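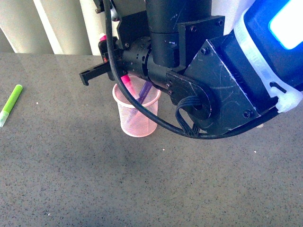
À qui le projecteur Jenard 779 est-il destiné ?

Le Jenard 779 s'adresse aux cinémathèques, aux salles de répertoire, aux établissements d'enseignement et aux festivals qui présentent des copies argentiques au format 16 mm devant un public assis, dans un lieu équipé ou temporairement aménagé pour la projection. Il n'est pas proposé aux particuliers.

Jenard 779 – Projecteur 16 mm à son optique et magnétique
Catalogue du matériel de projection, service des équipements de l'Institut Guimarães

Présentation

Le Jenard 779 est un projecteur 16 mm à poste fixe ou semi-fixe, fabriqué par les ateliers Dano et distribué par l'Institut Guimarães auprès des structures de diffusion non commerciale. Il a été conçu pour la projection de copies de collection, dont l'état impose souvent des précautions que les appareils scolaires d'autrefois ne permettaient pas. L'entraînement du film se fait par débiteurs dentés à profil adouci, avec une tension réglable en amont et en aval du couloir. Les copies dont les perforations sont légèrement rétrécies peuvent être chargées après contrôle, dans les limites indiquées au manuel.

La lampe d'origine au xénon a été remplacée, sur l'ensemble des appareils livrés par l'Institut, par un bloc lumineux à diodes mis au point par la société Boker. Ce bloc réduit fortement l'échauffement de la fenêtre de projection. Il autorise l'arrêt sur image pendant une durée limitée, utile aux enseignants qui commentent un plan ou un raccord devant leurs étudiants. La température de couleur a été réglée pour se rapprocher de celle d'une lampe au xénon ; un filtre chaud est fourni pour les copies tirées à l'origine en vue d'une projection à incandescence.

Salles et dimensions d'écran

Dans sa configuration courante, le Jenard 779 convient à des salles de quelque 80 places. Au-delà, le rendement lumineux demeure acceptable à condition que l'obscurité soit complète et que l'écran soit en bon état. Le service des équipements recommande alors une visite préalable, qui donne lieu à un rapport écrit. L'objectif standard couvre la majorité des distances de projection rencontrées en salle de répertoire. Des objectifs à focale courte ou longue peuvent être commandés séparément ; leur choix dépend de la distance mesurée entre la fenêtre du projecteur et le centre de l'écran, qu'il convient d'indiquer sur le bon de commande.

L'appareil projette au format 1,37. Un cache au format 1,66 est disponible en option pour les films tournés en Super 16 et réduits pour l'exploitation. L'objectif anamorphique n'est pas fourni, mais la platine avant en accepte la plupart des modèles au moyen d'une bague d'adaptation.

Son

Le lecteur optique fonctionne par diode rouge et lit aussi bien les pistes argentiques que les pistes à colorant. Le lecteur magnétique est monté sur un bras débrayable, de manière à ne pas solliciter inutilement les copies qui ne comportent pas de piste couchée. La sortie symétrique se raccorde directement à un processeur de salle ou à une console. Une sortie casque permet à l'opérateur de suivre le son depuis la cabine.

Pour les films muets, la vitesse se règle de façon continue entre seize et vingt-quatre images par seconde. L'obturateur à trois pales, livré avec l'appareil, limite le scintillement aux cadences lentes. Son montage demande l'arrêt complet de la machine et doit être effectué avant la séance, le film étant déchargé. Les musiciens d'accompagnement peuvent disposer d'un afficheur de cadence déporté, relié au projecteur par un câble fourni sur demande.

Caractéristiques principales

Format : 16 mm, perforation simple ou double
Cadences : réglage continu de seize à vingt-quatre images par seconde
Source lumineuse : bloc à diodes Boker, remplaçable en atelier
Lecture sonore : optique à diode rouge ; magnétique sur bras débrayable
Obturateurs : deux pales (monté), trois pales (fourni)
Chargement : manuel, couloir entièrement ouvrant
Commande : locale, avec départ à distance en option

Le chargement manuel a été retenu à la demande des conservateurs consultés pendant la mise au point de l'appareil. Les dispositifs automatiques répandus sur le matériel scolaire sont à l'origine de nombreuses rayures et de perforations arrachées en tête de bobine. Le couloir du Jenard 779 s'ouvre sur toute sa longueur, ce qui permet de vérifier la position du film et de nettoyer le presseur entre deux bobines.

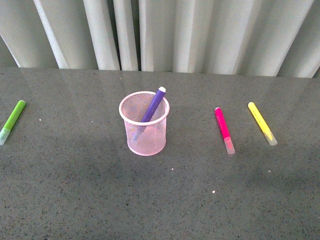 Le presseur lui-même se démonte sans outil. Il doit être essuyé à l'aide d'un chiffon non pelucheux, à l'exclusion de toute pointe métallique. Les dépôts d'émulsion durcie s'enlèvent avec le bâtonnet de buis livré dans la trousse d'entretien. L'emploi de solvants est réservé au personnel formé, et les débiteurs ne doivent jamais être graissés.

Composition de la livraison

L'appareil est livré avec son objectif standard, l'obturateur à trois pales, le filtre chaud, une bobine réceptrice, la trousse d'entretien, le câble secteur, la housse et le manuel en langue française. Une copie d'essai comportant une mire de cadrage et une piste sonore de référence est jointe à la première commande de chaque établissement. Cette copie reste la propriété de l'Institut Guimarães et ne peut être cédée ni dupliquée.

Le support de projection n'est pas compris. Les établissements qui ne possèdent pas de socle de cabine peuvent acquérir le pied Dano à hauteur réglable, étudié pour absorber les vibrations de l'entraînement. Une table ordinaire ne saurait en tenir lieu pour une installation durable – la stabilité verticale de l'image s'en ressent dès les premières minutes.

Prêt et acquisition

Deux modes de mise à disposition sont prévus. L'acquisition est ouverte aux structures dotées d'une cabine ou d'un local de projection permanent. Le prêt concerne les manifestations ponctuelles, notamment les rétrospectives, les colloques et les séances hors les murs. Il est consenti pour une durée maximale de six semaines, transport compris, et peut être renouvelé une fois sous réserve des disponibilités. Les demandes portant sur le mois de décembre, période d'inventaire, doivent être adressées avec une avance suffisante, le nombre d'appareils disponibles étant alors réduit.

Toute demande de prêt comporte la liste des films programmés et le nom des ayants droit ou des archives prêteuses. L'Institut n'intervient pas dans la négociation des droits de représentation, qui demeure à la charge de l'organisateur. Certaines archives subordonnent le prêt de leurs copies à la présence d'un projectionniste agréé ; il appartient à l'emprunteur de s'en assurer auprès d'elles avant de réserver l'appareil.

Formation des opérateurs

L'utilisation du Jenard 779 suppose une formation d'une journée, assurée dans les locaux de l'Institut ou, pour les acquéreurs, sur le lieu d'installation. Le programme porte sur l'examen de la copie à la table, le chargement, le réglage de la tension, la lecture sonore et la conduite à tenir en cas de rupture du film. Une attestation nominative est remise à l'issue de la journée. Les projectionnistes justifiant d'une pratique régulière du 16 mm peuvent demander une dispense partielle, sur présentation d'un relevé de séances.

« Une copie abîmée au cours d'une séance ne se retrouve pas toujours, et certains titres que nous voyons passer n'existent plus qu'en un seul élément de projection », rappelle Kathleen Ó Riain, responsable du service des équipements. Pour cette raison, un examen des bobines avant et après la séance est exigé de tous les emprunteurs. Le constat d'état est à établir sur le formulaire joint à l'appareil et à retourner signé avec celui-ci.

Entretien et garantie

La garantie couvre les pièces et la main-d'œuvre pour les défauts de fabrication. Elle ne s'étend ni aux courroies, ni aux galets, ni aux dommages résultant d'un chargement incorrect. Une révision annuelle est recommandée pour les appareils en service régulier ; elle comprend le contrôle des débiteurs, l'alignement du lecteur optique, la mesure du pleurage et la vérification du bloc lumineux. Les pièces d'usure sont tenues en stock par les ateliers Dano. Les blocs Boker défectueux sont échangés contre des blocs révisés, l'ancien élément devant être renvoyé dans son emballage d'origine.

Le transport de l'appareil s'effectue exclusivement en position verticale, objectif retiré et bras magnétique verrouillé. Après un séjour dans un véhicule froid, il convient de laisser le projecteur dans la salle, housse fermée, avant toute mise sous tension.

Commandes et renseignements

Les bons de commande et les formulaires de prêt sont délivrés par le service des équipements, sur demande écrite de l'établissement. La demande précise la jauge de la salle, la distance de projection, la largeur de l'écran et la nature de l'installation sonore. Un devis est établi pour chaque configuration. Les options commandées après la livraison font l'objet d'une facturation distincte, de même que leur montage lorsqu'il est confié à un technicien de l'Institut.

Fiche mise à jour le 5 août 2021. Les caractéristiques indiquées peuvent être modifiées par le fabricant.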